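Section 4. Setting up the Roridow label printer
For the Pernurville stockroom. Second version, October 30, 2020. Replaces the stapled one.

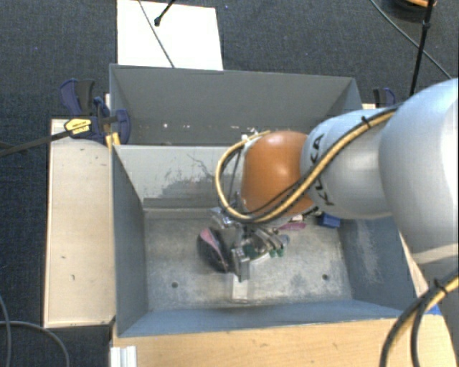 Yoga Yeoh wants it said up front that the roll goes in before the power goes on, every time, and that most of the blank labels in September came from doing it the other way around. So: roll first. It's step 3 below, please don't skip ahead.

What's in the box
Printer. Power brick and cord (two pieces, push them together hard). USB cable, the short one. One starter roll, white. Spare print head cover - keep it, goes in the drawer with the box cutter. A cleaning pen. The paper booklet is for the older model and the buttons are in different places, ignore it.

4.1 Placing the printer
1. Flat shelf, waist height or so. Leave a hand's width behind it for the cord and for opening the back flap.
2. Keep it off the shelf over the heater. Labels curl.
3. Lid needs to open all the way. Check this before you plug anything in. On the lower shelf it hits the one above.

Caution: don't stack catalogs on the lid. The latch is plastic and the hinge is worse.

4.2 Loading a roll
1. Power off. Switch is at the back, left side, hard to see. O is off.
2. Press both lid tabs in together and lift. If only one side comes up, close it and start again, don't pull.
3. Take the tape off the new roll. Pull off the first couple of labels, they usually have glue on them.
4. Hold the roll so the labels come off the top, printing side up. Drop it between the two gray guides. Squeeze the guides until they touch the roll, then back off a hair.
5. Feed the end under the clear bar and out the front slot. Leave a thumb's length sticking out.
6. Close the lid. Two clicks. One click means one side isn't down and you'll get a red light.

Note: rolls are 2000 labels. A shelf re-label uses about 112 if you do the whole back wall, so a roll goes a long way. Do not open a second one becuase the first "looks low".

Note: Serkum rolls fit. The ones from the office supply place don't, the core is too small and they wobble. If someone hands you a box of those, send it back.

4.3 First power-on and calibration
1. Plug in. Switch on. Light goes orange, then blinks green.
2. Hold the feed button until it blinks twice, then let go. It will push out a few blanks and pull one back. Normal.
3. Press feed once. One label should come out and stop with the gap right at the tear edge.
4. Gap not at the edge? Do step 2 again. Still off? Open the lid and check the guides. Nearly always the guides.

Calibrate again any time the label size changes. Not needed for a new roll of the same size.

4.4 Hooking it up to the stock computer
1. Printer on and green before you connect the cable.
2. USB cable into the port on the back of the computer. The front ports drop out.
3. Wait. Windows will say it's setting up a device. It takes a while and looks stuck. Leave it.
4. Open the Tjoa stock program. Settings, then Printers, then Add. Pick Roridow from the list. If it shows up twice, take the one without "copy" after the name.
5. Label size: choose "Shelf, medium". NOT "Shelf, medium wide". The wide one cuts off the last digit of the part number and you won't notice until someone orders the wrong thing.
6. Darkness: set to 5. Speed: set to 4. Leave everything else on that page alone.
7. Save. Close the program completely and open it again, or the settings don't stick.

Caution: Darkness above what's listed here burns the print head faster. If labels look faint, clean the head first (4.6).

4.5 Test label
1. In Tjoa, look up any part that has both a bin code and a barcode. Hinges are good.
2. Click Print, quantity one.
3. Scan the label with the hand scanner. You want a beep and the same part on screen.
4. No beep: print another and scan it flat on the counter. Curved labels scan badly.
5. Beep but wrong part: the old template is loaded. Settings, Templates, pick the one dated this year.

Stick the good test label inside the printer lid with the date and your initials. Next person can see what a right one looks like.

Label layout, for reference
Top line: part name, shortened
Second line: part number
Middle: barcode
Bottom left: bin code - aisle, shelf, bin
Bottom right: reorder mark, a black dot if we reorder, nothing if we don't

If the part name runs over, edit the short name in Tjoa. Don't shrink the font. Small print on the top shelves can't be read from the floor and people climb.

4.6 Cleaning the head
Every new roll, or when a white line shows up through the barcode.
1. Power off, unplug. Give it a few minutes, the head gets hot.
2. Lid open, roll out.
3. Cleaning pen along the dark strip, one direction, light pressure. No paper towel. No box cutter, no fingernail.
4. Let it dry with the lid open.
5. Roll back in, lid down, two clicks, power on.

White line still there after two cleanings means a dead spot in the head. Write it in the log and use the hand-lettered tags for now.

4.7 Lights
Green, steady: ready
Green, blinking: getting data, wait
Orange: warming up, or paused. Press feed once.
Red, steady: lid open or no roll
Red, blinking: jam, or too hot. Switch off, open lid, wait.

Clearing a jam: off, lid up, pull the labels out backward, toward the roll, not out the front. Cut the crumpled part off square with scissors. Any label stuck to the roller, peel it slowly, and if glue stays behind use the pen. Then recalibrate.

4.8 Putting labels on the bins
Wipe the front of the bin first, dry rag. Old label off completely, don't layer them - the scanner picks up the edge of the one underneth. Left side, lined up with the lip. Press from the middle out. Metal bins in the cold aisle need the label held down for a bit.

Done with a shelf? Scan every label on it before moving on, then tick it on the sheet by the door. Leftover labels go in the trash, not in the drawer.

Scanner set-up is Section 5.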